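양팔 로봇에서 평행 그리퍼 두 종류를 비교하는 방법

작성: Ovidiu Căpraru
최종 수정: 2025년 11월 3일

이 글은 로봇 팔 두 대에 평행 그리퍼를 달고, 부드럽고 모양이 일정하지 않은 물체를 집는 시험을 어떻게 진행하는지 설명합니다. 저는 Wernurcombe 작업장에서 Kragh 그리퍼와 Vonard 그리퍼를 이 방법으로 비교하였습니다. 한국어는 저의 모국어가 아니므로 어색한 표현이 있으면 댓글로 알려 주시기 바랍니다.

준비물

- 로봇 팔 두 대와 각각의 제어기
- 비교하려는 그리퍼
- 표면이 평평한 테이블
- 구겨진 상태로 사용할 시험 물체
- Jesira 기록 프로그램(다른 프로그램을 써도 괜찮습니다)
- 종이 기록표와 연필

시험 물체는 처음부터 끝까지 같은 것을 쓰십시오. 저는 첫 시험에서 중간에 물체를 바꾸었고, 그 때문에 앞의 기록을 모두 버려야 했습니다.

1단계. 테이블과 통을 배치합니다

팔은 테이블의 양쪽 끝에서 서로 마주 보게 둡니다. 두 그리퍼가 모두 테이블 가운데에 닿을 수 있어야 합니다. 팔을 손으로 천천히 움직여서 닿는 범위를 먼저 확인하십시오. 물체를 옮겨 넣을 통은 시험할 팔 쪽에 둡니다. 통의 테두리가 높으면 손목 부분이 걸릴 수 있으니 들어 올리는 높이를 넉넉하게 정합니다.

케이블도 이때 확인합니다. 손목을 끝까지 돌렸을 때 케이블이 당겨지면 안 됩니다. 저는 3월에 이 확인을 하지 않고 시작했다가 커넥터 하나를 교체하였습니다.

2단계. 그리퍼의 영점을 맞춥니다

그리퍼를 완전히 닫고 제어기에서 영점을 저장합니다. 그다음 완전히 열어서 표시되는 값을 기록표에 적습니다. 저의 설정에서는 열림 폭을 70 mm로 제한하였습니다. 두 그리퍼의 최대 폭이 다르기 때문에, 작은 쪽에 맞추어야 비교가 공평합니다.

닫는 속도도 같은 값으로 둡니다. 제어기마다 단위가 다를 수 있습니다. 저의 제어기는 내부 단위를 쓰고, 저는 2,000으로 입력하였습니다. 이 숫자를 그대로 복사하지 마시고 사용하시는 제어기의 설명서를 먼저 읽으십시오.

3단계. 쉬는 팔의 자세를 정합니다

한 번에 한 팔만 시험합니다. 다른 팔은 그리퍼를 벌리고 손가락이 위를 향한 자세로 세워 둡니다. 이 자세는 물체 쪽 공간을 비워 주고, 다음 차례로 넘어갈 때도 움직임이 짧습니다. 쉬는 팔의 관절값을 저장해 두면 매번 같은 자세로 돌아갈 수 있습니다.

사람은 팔이 움직이는 동안 테이블 안쪽으로 손을 넣지 않습니다. 물체의 위치를 고칠 때에는 반드시 정지 버튼을 먼저 누르십시오.

4단계. 접근하고 집습니다

그리퍼를 조금 열고 물체 위로 내립니다. 너무 넓게 벌리면 닫는 동안 물체가 옆으로 밀리는 일이 많았습니다. 손가락 끝이 테이블에 닿기 직전에 멈추고, 그 높이를 저장한 다음에 닫습니다. 구겨진 물체는 가운데보다 볼록하게 올라온 주름을 잡는 편이 쉽습니다.

물체를 문 다음에는 바로 높이 올리지 말고, 테이블 바로 위에서 잠시 멈추어 손가락 사이를 관찰하십시오. 한쪽 손가락에만 걸려 있으면 기록표에 “불완전”이라고 적습니다.

오른쪽 팔로 시험하는 모습입니다. 왼쪽 팔은 3단계의 자세로 있습니다.

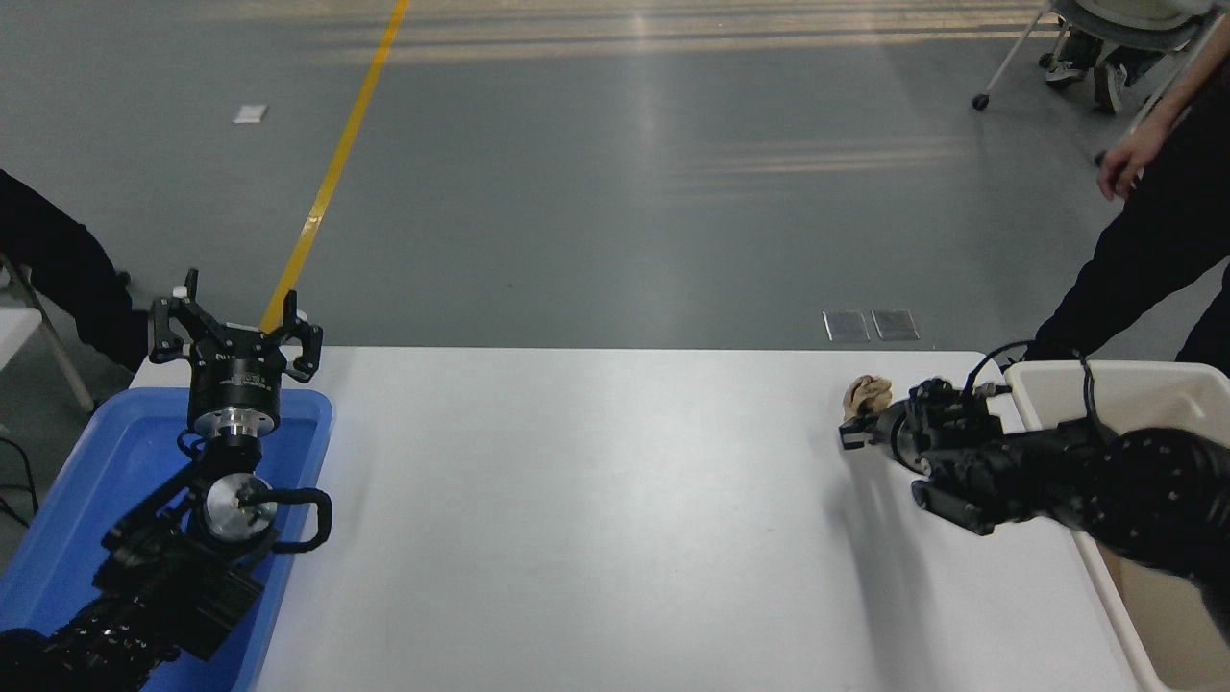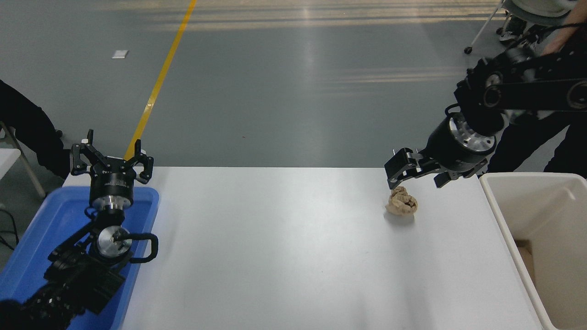
5단계. 결과를 기록합니다

그리퍼마다 14회 반복합니다. 처음 2회는 연습으로 보고, 나머지 12회만 계산에 넣습니다. 각 회차에 다음 내용을 적습니다.

- 첫 시도에 집었는지
- 들어 올린 후에 미끄러졌는지
- 물체를 통 안에 놓을 때 손가락에서 잘 떨어졌는지
- 손가락이 테이블에 닿았는지

저의 느낌으로는 Kragh가 얇은 주름을 더 잘 잡았고, Vonard는 놓을 때 더 깨끗하게 떨어졌습니다. 다만 손가락 패드의 상태에 따라 결과가 많이 달라지므로 패드를 닦은 시각도 함께 적어 두시면 좋습니다.

자주 생기는 문제

물체가 계속 밀립니다.
접근 높이가 너무 높은 경우가 많습니다. 조금씩 낮추어 보십시오. 그래도 밀리면 닫는 속도를 줄입니다.

닫힘 신호는 오는데 물체가 없습니다.
영점이 틀어졌을 가능성이 있습니다. 2단계를 다시 하십시오. Jesira에서는 로그의 폭 값이 0보다 작게 나오면 이 문제입니다.

두 팔의 결과가 서로 다릅니다.
같은 그리퍼를 반대쪽 팔에 옮겨 달고 다시 시험해 보십시오. 차이가 팔을 따라가면 손목 플랜지의 나사를 확인합니다.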